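2025-05-13
By Elango Salian
Filed under: Robotics > Workshops and Outreach

How to run a hand-held gripper demo at an open day

We do one of these at Senby every January and then a smaller one in spring, and after the last round I got enough emails asking "how do you set up the gripper table?" that I figured I'd write the whole thing down. It's the table where visitors pick up a hand-held gripper and try folding or moving something themselves, while the camera on it records what they do. People love it. We had over 900 visitors come through this year and I think half of them wanted a turn with the thing!

I'm going to assume you already have a gripper that works and a laptop that can show its recordings. If you're still building yours, come back when the fingers open and close smoothly, because a sticky trigger will ruin your day faster than anything else on this page.

Step 1: Pick the table and the spot

Go for a table people can stand at without bending over. We've tried a low one and everybody over ten years old was hunched like a shrimp. Leave room on at least one long side for a line to form, and please don't put it next to the coffee. (We did that in our first year. Lids, sugar packets, a whole muffin once.)

Put something plain behind the table. Black fabric works great and hides whatever you've shoved back there, like bags and chargers and your own lunch. Pin big letters on it so people can read what they're looking at from across the hall. Cutout letters in light colors show up well on black, and bubble letters are friendlier than a printed banner. Double-sided tape let go of our fabric after an hour, so use safety pins through a little loop of tape on the back of each letter.

Step 2: Choose what people will pick up

Clothes, clothes, clothes. I used to put out blocks and cups, and visitors would pick one up, put it down, say "neat" and wander off. Hand them a piece of clothing and they stay for five minutes, arguing with each other about the best way to do a sleeve. Everybody has an opinion about folding.

Jeans are my favorite to start with. The fabric is thick enough that the fingers get a good grip on it, it stays where you put it, and the seams and pockets give people something to aim for. T-shirts are harder than they look. Socks are easy but kind of boring after the first pair. Skip anything silky unless you want to watch grown adults get upset.
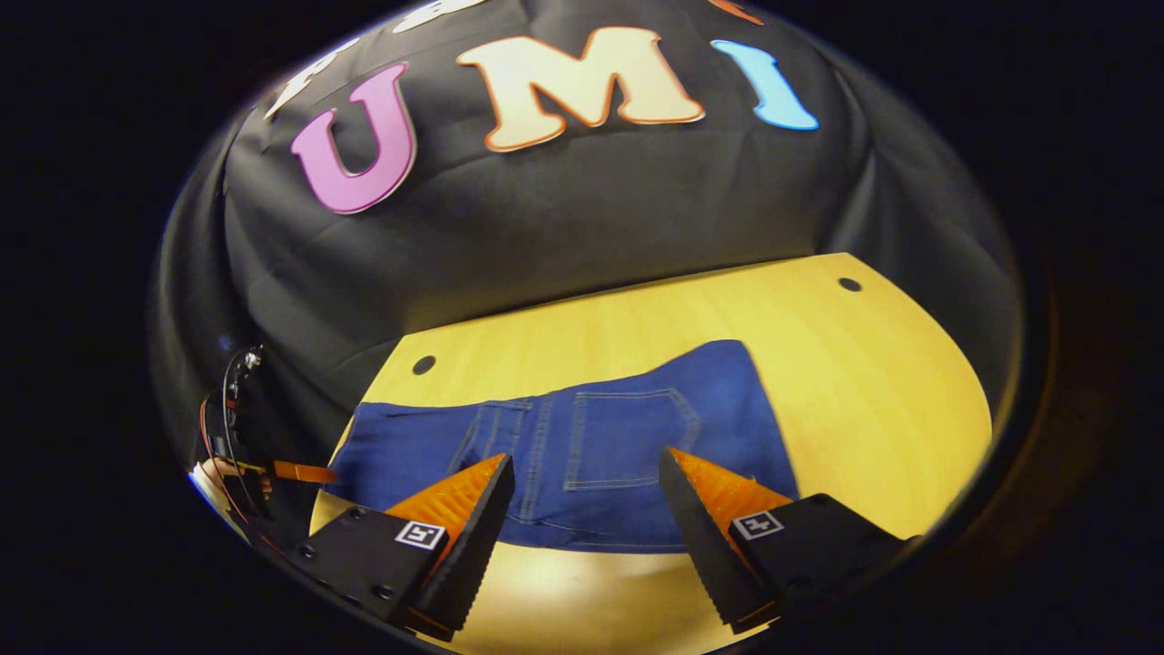 Lay the garment out flat before each new person steps up. It sounds fussy, but if you let people start from whatever heap the last visitor left, the shy ones won't touch it. I smooth it out myself while I'm saying hello, and by the time I've finished talking they've usually got a hand out for the gripper.

Step 3: Check the gripper before the doors open

My morning list goes like this:

- Squeeze it twenty times in a row. You'll feel it if something is catching.
- Wipe the finger pads with a damp cloth. Lint builds up in the ridges and then they slip.
- Wipe the markers on the fingers too, and check that no corner is peeling up.
- Clean the lens. Then hide the lens cloth somewhere you'll remember.
- Record one short fold and play it back all the way through.

That last one matters more than you'd think. Senan Mac Suibhne, who ran the table with me at Hultham, once did a full morning of beautiful demos with a full memory card. Nothing saved at all. He still brings it up before I get the chance to.

Step 4: What to say while they're trying it

Keep it short. I have a little speech and it's really only this: "You're going to hold this like a big pair of tongs. The camera sees what your fingers are doing. Later on, we use recordings like yours to teach a robot arm the same job." Then hand it over and stop talking! I'm terrible at this. I want to explain the tracking and the markers and the training, and meanwhile there's a kid in front of me who just wants to pinch a pair of pants.

If they ask questions, great, answer as much as they want. The ones I get most are about why there aren't just two robot arms on the table (ours need a safety fence, and it's more fun to do it yourself anyway) and how many recordings a robot needs. For the second one I tell them that our last folding set had 1,900 in it and we still wanted more.

Let each person do one fold and then offer them a second go. The second try is where it gets good. They slow down, they come in lower, they start pinching near the seams where there's something to hold on to. If there's a line, 4 minutes a person is plenty.

Step 5: Show them what they recorded

Play the clip right there on the laptop. It looks strange to people at first, all curved at the edges because of the wide lens, and someone always says it's like looking through a peephole. Point out the fingers and the garment and let them watch themselves work. Parents take a lot of phone pictures at this stage, so turn the laptop so the overhead lights don't glare off it.

Get permission before you keep anything. We have a one-page form, and a grown-up signs for anyone under eighteen. If they'd prefer we didn't keep it, we delete the clip while they're standing there.

A few odds and ends

Bring a spare garment of each kind, since one of them will end up on the floor and get stepped on. Bring a step stool too. Ours came from Ó Dálaigh, the hardware place down the road, and small kids get a much better angle with it.

Take turns with somebody. I did a whole open day alone once and my voice was gone by lunch, plus I never got to see the Zolilus crew's warehouse demo two tables down, which I'd been looking forward to for weeks.

And charge the laptop the night before, even if you've been promised an outlet. If you want a copy of our permission form, email me and I'll send it over.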